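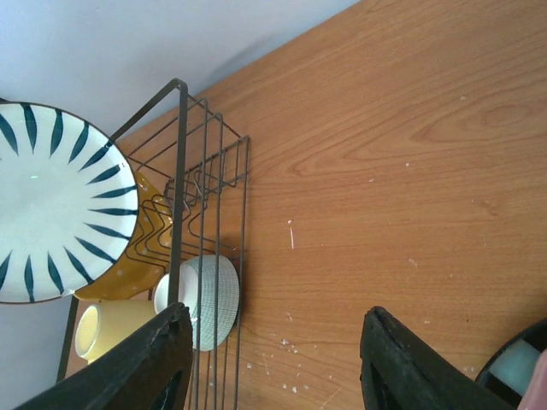 Session 6: Picking a gripper (and living with it)

Last time we got the arm moving, so today is all about the bit on the end. I've been trying out three grippers since March on the same dish rack task, and I want to go through what I found before you start on your own comparisons. Bring your notes on contact points, we'll need them.

The three on test

Brovell two-finger. Hard black fingers with ridged tips. It's the plain one, and I like it a lot more than I expected to!
Dolteo soft. Rubbery pads that bend round whatever they touch. Lovely on bowls, hopeless on thin rims (it folds over and then you can't tell what it's holding).
Tanabe suction. One cup, very quick. Needs a smooth, fairly flat bit to land on, so a textured bowl is a bad day out for it.

All three ran on the Wullico controller with the same speed limit, and the wrist camera stayed put the whole time. Please do the same in your own tests. I once moved the camera halfway through and had to throw away an afternoon of runs, which still annoys me.

How I scored it

Each gripper got 100 tries, and a try counted if the item left the rack and reached the table without touching anything else. I was strict about that last part. Scraping a rack wire on the way out is a fail, even if the plate is perfectly happy.

Brovell: 81
Dolteo: 74
Tanabe: 58

Don't read too much into the gap between the top two. A different mix of crockery could easily swap them round, and we'll do the sums on that next week.

Why a dish rack is such a pain

Wires, mostly. They're thin, they cross in front of the thing you want, and a depth camera tends to lose them or smear them into whatever is behind. A plate standing up gives you a nice rim to pinch, but a cup lying on its side is a different story - you have to choose between the rim and the body, and a thick bar may be blocking one of them.

Then there's finger width. With the fingers wide open you need room on both sides of the item, and in a full rack you often haven't got it. Try closing to just over the item's width before you go in. That one change fixed more of my failed grasps than any amount of fiddling with force.

For your own runs

Work in pairs. Pick two grippers and three items, and write down your starting pose before anything moves. Log every try, including the silly ones. Start with the force at its lowest setting and go up in small steps - the plates are mine.

Write-ups go in the course folder, with your raw log attached. One page is plenty.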